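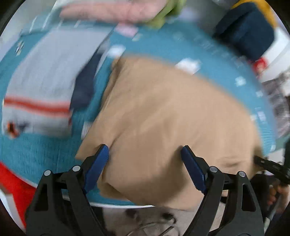
I've had the Stanik gripper kit for seven weeks now, bolted together on a bench at the shared workshop in Akthorpe, and I'm still pretty fond of it! You get black linkages, ribbed finger pads, a bag of pivot pins and a manual that reads like it was translated twice. Took me two evenings (one of them spent putting a finger on backwards).

My project is laundry folding, because of course it is. On fabric the pads are the best bit. They pinch a single layer of cotton without chewing it, and the ribs grab a hem nicely if you come in low. Fleece is another story, it just bunches up and sulks.

Gripes? The pins work themselves loose, so keep some thread locker handy. The cables are too short for my bench, and the colour-coding on the plugs doesn't match the diagram. Gebhard Egger on the Ruchti forum has posted a corrected one, print that before you start.

I paid 70 dollars extra for the second set of pads and I'd do it again. If you're choosing between this and the Flarkach, the Flarkach is stronger but it's hopeless with anything soft. Four stars from me, and I'll update in April once I've tried it on fitted sheets.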